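Jornada de puertas abiertas en Braradska: mucha norma en la pared, menos en el suelo

Llegué a Tasville con mi hermana Deisy y con pocas ganas de dejarme convencer. La invitación prometía «una mañana dedicada a las buenas prácticas en robótica colaborativa», y ya he estado en unas cuantas mañanas de esas. Suelen acabar con una carpeta, un bolígrafo y una declaración firmada por el director.

La carpeta nos la dieron en la entrada. El manual interno de Braradska tiene 182 páginas y el ingeniero Cabrera, que llevaba el grupo, lo enseñó con orgullo. Le pregunté cuántas de esas páginas lee un operario nuevo. Me contestó que la formación inicial dura 3 horas y que el resto «se va asimilando». Lo apunté tal cual.

La primera parada fue el aula, donde repasaron la evaluación de riesgos. Aquí reconozco que el planteamiento es correcto: se evalúa la aplicación completa, con su pinza, su pieza y su recorrido, porque un brazo que limita bien la fuerza sirve de poco si lleva en la punta algo que corta o que atrapa. Deisy, que trabajó años en prevención, preguntó si rehacen la evaluación cuando cambian la herramienta. Cabrera dijo que siempre. Al pedirle la última revisión, resultó que era de marzo y que desde entonces habían cambiado los dedos de una de las celdas. «Es un cambio menor», dijo. Puede ser, pero su propio manual no distingue entre cambios menores y mayores.

Después pasamos a las celdas, que era a lo que yo iba.
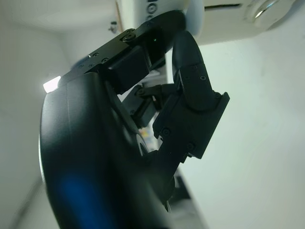 La pinza vista de cerca: dedo curvo, varillas y tornillos a la vista. Foto: Arnulfo Quintero.

Entre esas varillas finas que se cruzan hay huecos, y un hueco en un mecanismo que se mueve es lo primero que uno debería mirar. Pregunté si habían medido los puntos de atrapamiento con la pinza abierta y cerrada. Me hablaron de la limitación de fuerza del brazo, que es otra cosa. También quise saber quién comprueba el apriete de los tornillos y con qué frecuencia. Existe una hoja de control con 15 puntos; la herramienta ocupa uno solo, «estado general», con una casilla para marcar. Ni par de apriete, ni holgura, ni firma de quien revisa.

Lo de la parada de emergencia me gustó más. Los pulsadores estaban al alcance, sin cajas delante, y el rearme exige ir hasta la celda y mirar dentro. En Drorkcombe, la planta que visitamos el año pasado, se rearmaba desde un despacho.

En la charla final se dijo que el 70 % de las incidencias venía de «hábitos del personal». Pedí el registro para ver cómo se clasificaban y quedaron en mandármelo. Deisy preguntó cuántas terminaron en un cambio de diseño y cuántas en un cartel, y tampoco hubo cifra.

Cabrera fue amable y no esquivó las preguntas, solo le faltaban papeles para contestarlas. Le dejé mi correo. Si llega el registro, lo comentaré en una segunda entrada.

Arnulfo Quintero, julio de 2026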